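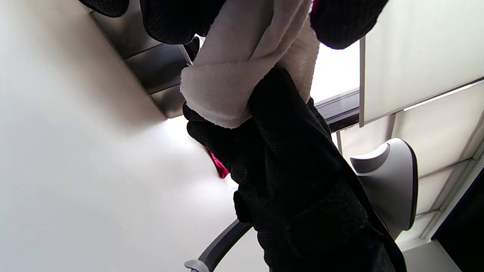

3. Planning and buying a hand-held gripper station

This section is for whoever writes the purchase request. It covers one station: a pair of hand-held grippers, a table and the consumables for cloth work. Robot arms are dealt with in section 5.

3.1 Before you order

1. Decide on the task first. The parts list in 3.2 is for sock sorting and for folding small items. For towels and larger pieces, ask Raquel Abreu for the long-reach list.

2. Measure the table. Both operators' elbows and the full length of the gripper shafts must clear the front edge. Do not budget for a new table if an existing one will do.

3. Check the light at the hours you intend to work. A station facing a large window may need a blind. Price it now – blinds ordered later are charged to the room and take longer to approve.

4. Settle who holds the budget line. Requests without a named holder are returned.

Note: Premex quotes the grippers as a pair. Left and right units are not sold singly, so a spare means a second pair.

3.2 Parts for one station

Grippers, hand-held: 2 (one pair, Premex)
Controllers with mounting plates: 2 (Skevov)
Straps and cable ties: 1 pack
Divided organiser box, clear plastic: 1 (Esby)
Socks, mixed colours: 40
Cloths and dark grip-texture fabric: as stock allows

Allow 133 euros for the box, socks and cloths together. Lead time on controllers is 14 working days from Teixeira, who hold the Skevov stock. 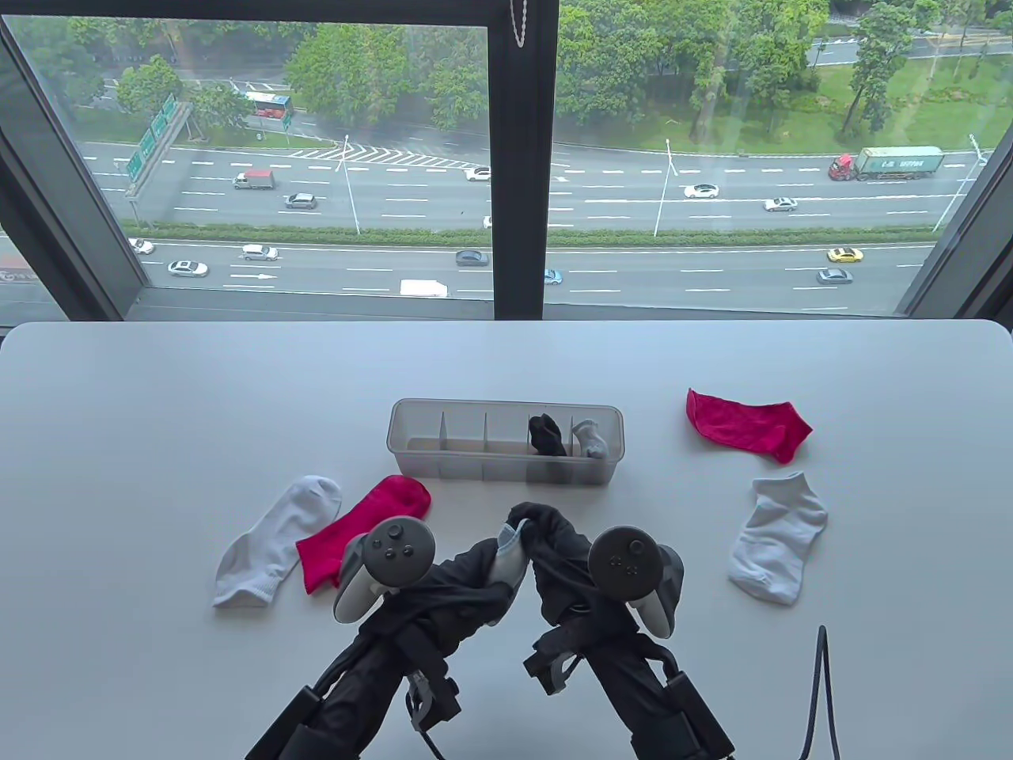 Fig. 3-1. Sock sorting with the organiser box, both grippers in use.

3.3 Choosing consumables

1. Buy socks in plain colours that stand out from the table top. White socks on a white table are allowed, but mix them with strong colours.

2. Choose a box with compartments wide enough for a sock pushed in upright.

3. Include at least one dark textured fabric. It wears the jaw pads faster than plain cotton, so add a set of pads for each quarter of planned use.

Caution: do not order straps with metal buckles. They scratch the controller rings and are not covered by the Skevov warranty.

3.4 Placing the order

1. Send the list to Adelino Esteves with the room number and start date.

2. Orders for the next budget year close at the end of October. Prices above were checked on 09/02/2019 and should be confirmed with the supplier.

3. On delivery, keep the gripper packaging until both units have passed the checks in section 4.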